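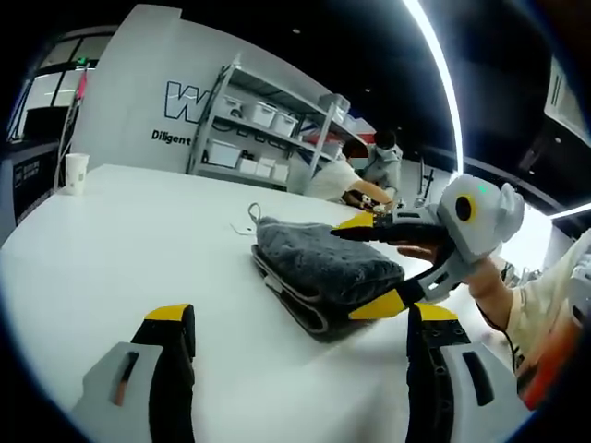
Slide 1: Folded grey towel on the white table

Notes for the towel talk, Vencombe, September. Speaker: Telma Vergara. Iara Cisternas on the laptop.

Slide 1 (title)

Leave this up while people sit down. Say good morning, say who I am, say the talk runs 40 minutes with questions at the end. Phones on silent.

Start with the towel. Charcoal grey, plush on top, folded into several layers. Ask them to look at the front and the left side, where the layers show as dark bands. Those edges are what most of the talk is about. When a guest opens a cupboard, they see the edges first and the top of the towel second.

Ask for hands: who folds in half and half again, who folds in thirds, who rolls. Don't comment on the answers yet. Iara to write the three totals on the flip chart.

Slide 2 (why we looked at this)

Background, keep it short. Valdebenito runs guest houses, and the linen shelves in the older ones are shallow. Towels were hanging over the front and the piles fell when someone pulled one from the middle. Staff were refolding the same towels every morning.

We started with 19 shelves and looked at how the towels were sitting on them. Thick towels were the trouble. The thin kitchen ones stayed put whatever people did with them.

Mention that Momerex supplied the bath towels and that they come in two thicknesses. Don't get drawn into prices.

Slide 3 (the table)

You need a flat surface wider than the opened towel. A bed is too soft, the towel sinks and the corners drift. White is good for dark towels as you can see where the edge ends. For white towels put a coloured sheet down first.

Clear the space you are going to fold in. Cups, cables, keys, all pushed well to the side. A cable under a towel makes a ridge and you won't notice until the third fold.

Slide 4 (the fold)

Do this one live. Towel is in the blue bag under the lectern.

Lay it out, long side towards you. Label side up. Smooth from the middle outwards with the flat of the hand.

Bring the left third over. Stop. Line up the top corner before the bottom one. Bring the right third over that. Same again with the corner.

Now turn it a quarter and fold up from the bottom, not quite to the top. Leave a gap of two fingers. Thick pile takes up room at the bend, and if you go edge to edge at this stage the last layer creeps out past the others.

Last fold, then hold the top right corner down and pull the layers underneath level. Left-handers use the other corner. Go slowly here, people at the back asked for it to be repeated last time.

Slide 5 (plush towels)

The pile pushes back. You press it, it comes up again. Pressing harder in the middle does very little. Work at the corners and along the folded side.

Brush the top once in one direction when finished. On dark grey every hand mark shows, and on white nobody will see it, so skip it for white.

Pass the two samples round. Ask for them back!

Slide 6 (on the shelf)

Folded side out, loose edges to the wall. This is the opposite of the title slide. Go back to slide 1 for a moment and show the bands again, then return to 6. Some people prefer the bands and that's fine at home.

No more than four thick towels to a pile. We tried six at Valdebenito and they leaned.

Slide 7 (timings)

Beginners take about 70 seconds a towel. After a morning of it most are down to 20. I don't push anyone to go faster than that – the corners go first.

Werkero put the timing sheet together. Copies by the door, also on the last page of the handout.

Slide 8 (questions)

Likely ones:
Fabric softener – makes them slippery, use less.
Fitted sheets – separate talk, Iara is giving it after lunch.
Rolling – good for baskets, poor for shelves. Go back to the flip chart here and see if anyone would change their vote.

Collect samples. Towel back in the blue bag.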